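El cajón de los cables

Cirkuren me pidió por correo que valorase mi mesilla nueva con estrellas. Llevo desde enero aplazándolo, así que le dedico una entrada entera y todos contentos.

El modelo se llama Sodska y viene con un solo cajón, abajo, donde a las seis de la mañana solo llegan los contorsionistas. Mi plan era guardar ahí 2 libros y las gafas. En una semana ya vivían dentro 4 cargadores de teléfonos difuntos y un prospecto en alemán. Sabine Haberkorn, que sabe alemán, dice que es de unas gotas para gatos. No tengo gato.

Me gusta el roble claro, me gusta la veta de arriba y me gusta muchísimo el cajón cuando no tiene nada dentro. 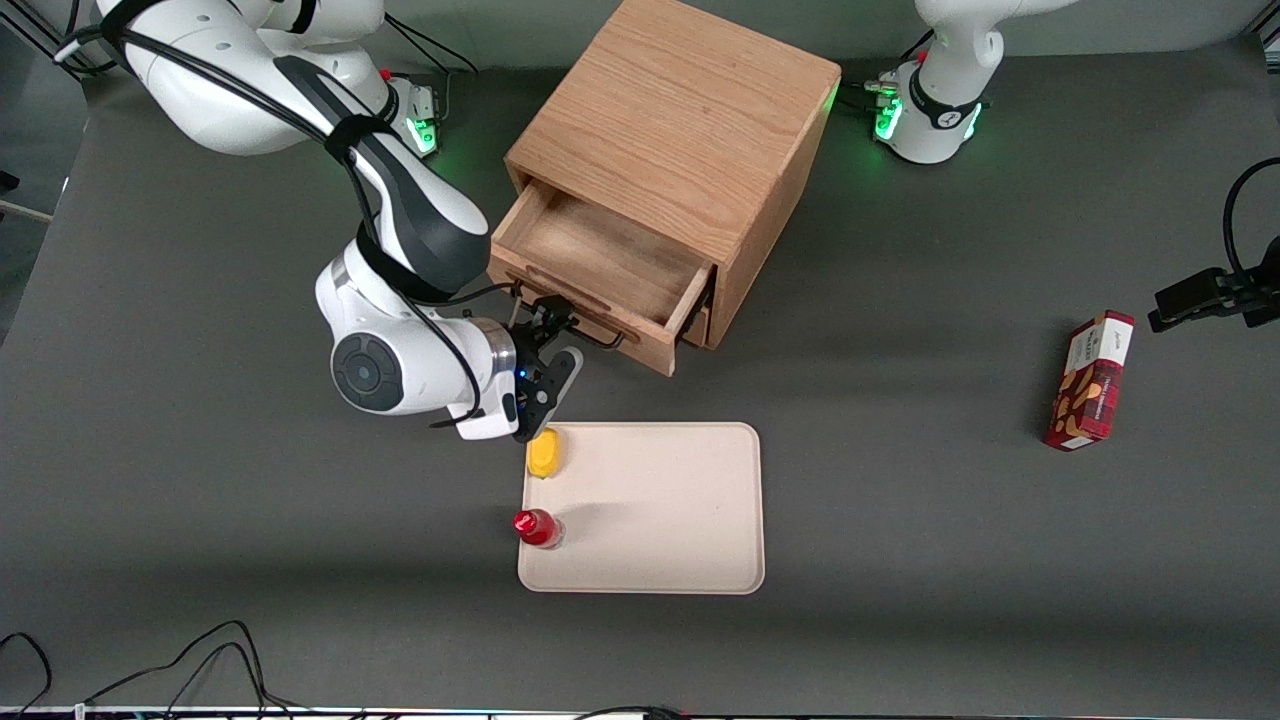
Lo que le pondría de nota

Cuatro estrellas. La quinta se la quedó el tirador negro, con el que me doy en la espinilla.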